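Fuvside Robotics Club

The Fuvside Robotics Club is a student robotics club based in Fuvside. It is open to students from the secondary school and the adjoining technical college, and is best known for its gripper and robot hand projects and for the Cirkby Cup, a yearly handling contest. As of the 2022 school year the club had 16 active members.

Contents
1 History
2 Organization
3 Projects
4 Cirkby Cup
5 Teaching
6 Funding
7 See also

History

The club grew out of an after-school electronics class taught by Chiharu Higuchi, a physics and shop teacher. First meetings were in the shop building, one evening a week, mostly soldering and line followers. Higuchi later moved the group over to arms and grippers, partly because the line followers all ended up looking the same and students who had built one did not want to build another.

The name was settled by a show of hands. Earlier names used on paperwork include Fuvside Electronics Class and, for one term, Shop Robotics. Old sign-in sheets use all three.

Meetings stopped for most of one school year and the members worked from home on drawings and code. Several parts still in use, including the finger linkage described below, date from that period. In-person work started again with a reduced group. The current season opened on Thursday, September 15, 2022 with a build night and a short talk on motor wiring.

Organization

The club has a student captain, a build lead and a code lead, picked at the start of each season. Higuchi is the adviser and signs for tools. There is no entry test. New members spend their first weeks on an existing project before they can propose one of there own.

Work is split into benches, each bench with two to four students and one mechanism. Benches keep a paper log. The logs are kept, and are the main source for most of the dates in the club's own history page, which has gaps.

Projects

Marix. A two-finger gripper, the longest running project. Long flat fingers, small pads at the tips. First version closed with a rubber band and opened with a servo. Later ones drive both directions. The project is mainly about soft or uneven objects, fruit especially, where a fixed closing distance either drops the thing or bruises it. Most of the code is a closing routine that watches motor current and stops early. Students have argued for years over whether to add a proper force sensor. As of last season, still none.

Pad material has been changed many times. Felt, foam, cut-up mouse mat, bicycle inner tube. The logs from one February are almost entirely about glue. 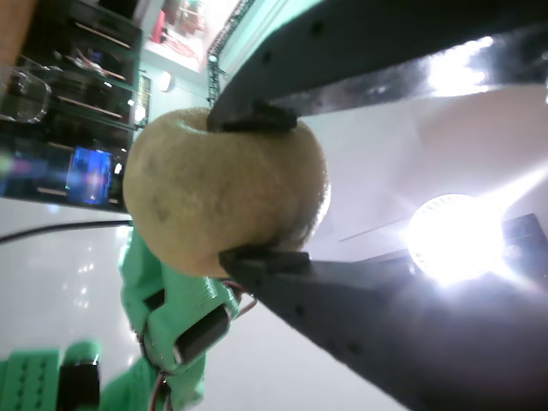

Fruit is picked for the project by size and firmness, and the same piece is normally used for a whole evening so that runs can be compared. It gets weighed at the start and checked for marks at the end. Grip attempts are scored as held, slipped or damaged. In the last full season the Marix bench logged 1,020 attempts, of which 387 were scored as slipped. Most of the slips were put down to approach angle, with the fingers meeting the fruit above or below its widest part. The bench now practices with the wrist turned to several angles, not only level.

Baxter. A jointed robot hand with printed links, named after a member's dog. Not related to any commercial robot of that name. The hand project began as a copy of a single finger, one link at a time, and was expanded when the finger worked better than expected. Main problems have been wiring along the moving joints, and links splitting near the screw holes. Printing the links in a different direction fixed most of the splitting. The wiring problem is ongoing; wires are replaced as they break.

Smaller projects. A sorting tray for screws (finished), a plotter (abandoned), a camera mount for the benches (finished, then rebuilt after it fell).

Cirkby Cup

The Cirkby Cup is a one-day contest organized by the club, held in the hall at Cirkby. Teams bring a gripper or hand and move a set of objects from one marked square to another. The objects are not announced ahead of time, apart from one fruit and one item of packaging, which are always included. Teams get three runs, and the best two count.

Rules are short. No suction, no glue, no touching the object during a run. A damaged object scores zero for that move even if it lands in the square. Damage is decided by the judge on the day. This has been the most disputed rule, and the wording has been changed 2 times.

The host club enters but cannot win the cup itself, only the bench prize. Remote entries were allowed for one season, by video, and then dropped.

Teaching

The club runs a beginner class in the spring. Students build one finger, wire one motor and write a simple open-and-close program. Kits are shared, and go back in the box at the end of each session. Handouts were written by Higuchi and revised by members; the section on calibration is generally agreed to be out of date.

Older members may use their bench log as part of coursework, with the technical college accepting it for the practical unit. Log pages have to be signed the same week.

Funding

Money comes from a small school grant, entry fees from the Cup and a parts sale. Printer filament is the largest regular cost, followed by motors. Color is whatever is cheapest at the time of ordering, so parts of one mechanism often dont match. Broken motors are kept for spares.

See also

Robot end effector
Educational robotics
3D printing in schools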